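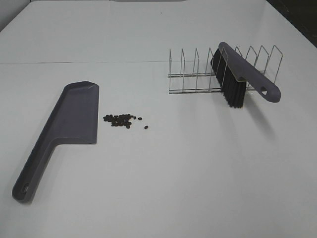 Sweeping a dusting slab just makes more dust, according to a comment left under the August post, and the only fix is to grind the whole floor back and start over. I agree with the first half. Grinding was more than my garage needed.

The floor is 34 square meters, poured in one go and probably troweled while bleed water was still on top. That leaves a weak, chalky layer that sheds under foot traffic. A coin dragged across it left a white groove near the door and almost nothing at the back wall, so the damage was uneven.

I used Stamix, a silicate densifier sold by Rindon. It reacts with free lime in the concrete and hardens the top few millimeters. It is not a coating and does not fill cracks.

Procedure, for the record:

Vacuum twice, then scrub with plain water and let the slab dry for 13 days. Flood the surface with a low-pressure sprayer and keep it wet for 60 minutes, moving puddles around with a soft broom. Rinse off the excess before it gels – dried residue turns white and has to be scraped.

The back half took one coat. The strip by the door took three and still marks with a coin, only less. I may try Comora on that part, although the data sheet gives no figure for abrasion.

Updated 22nd September

Blog > Garage > Floors
Shares 13 | Comments 34
Older Newer Archive Contact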